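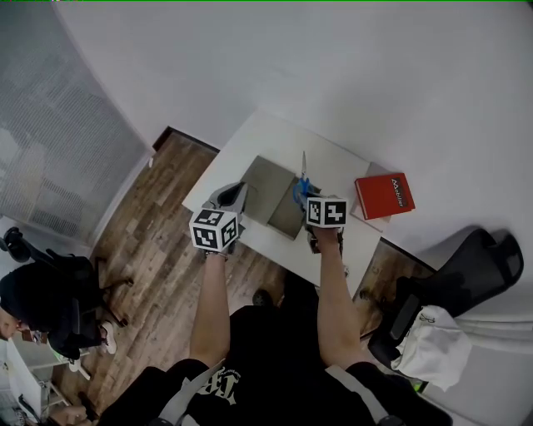

Figure 1. Working at the desk with a gripper in each hand.

Search this site Search

Small-Donor Fundraising at an Animal Shelter: The Garkora Sponsor-a-Kennel Drive
Student project report, Onuoha College
September 16, 2019

1. Background

Garkora Animal Shelter takes in dogs, cats and a few rabbits from Flurnov and the farms north of it. It gets no money from the county. Most of its income comes from adoption fees and a spring yard sale, and the fees do not cover vet bills for older animals. The shelter asked our class to look at whether small gifts could pay for part of the medical fund.

We chose a sponsor-a-kennel drive. A donor gives $25 and gets a printed card with the name of the animal staying in that kennel. The card can be mailed to the donor or to someone else as a gift.

2. What we did

The drive ran for 11 weeks. We wrote the card text, set up the sign-up form and kept the donor list in a spreadsheet. The shelter approved every card before it was printed. Printing was done at Jumham Copy, which charged us the school rate.

Sign-ups came in three ways: the form on the shelter's website, a paper slip at the front desk, and a table outside the feed store in Flurnov. The paper slips had to be typed in by hand. We did this once a week at first, which was too slow, and donors called to ask where their cards were. After the third week we typed them in every other day.

3. Results

The online form brought in the most gifts. The feed store table brought in fewer, but people there often asked about adopting and took an application home. We did not track how many of those were returned, and we should have.

Gift cards sent to another person were more popular than we planned for — we ran out of the larger envelopes and had to reorder. Cat cards ran out before dog cards. Rabbit cards were hardly asked for.

Some 20 donors left the mailing address blank. We emailed them all, and most wrote back.

4. Problems

Animals were adopted faster than we could print. A few donors got a card for a dog that had already left, and one of them was upset about it. We changed the wording to say that the gift supports the kennel and every animal that stays in it. There were no more complaints of that kind.

The spreadsheet had two columns for last name because two of us built it separately. This caused duplicate cards.

5. Recommendations

Make the address a required field. Order both envelope sizes before the start. Hold the next drive in November, when the shelter says people ask about gifts. The shelter wants to replace its kennel building by 2031, and the donor list should be kept up to date for that campaign too.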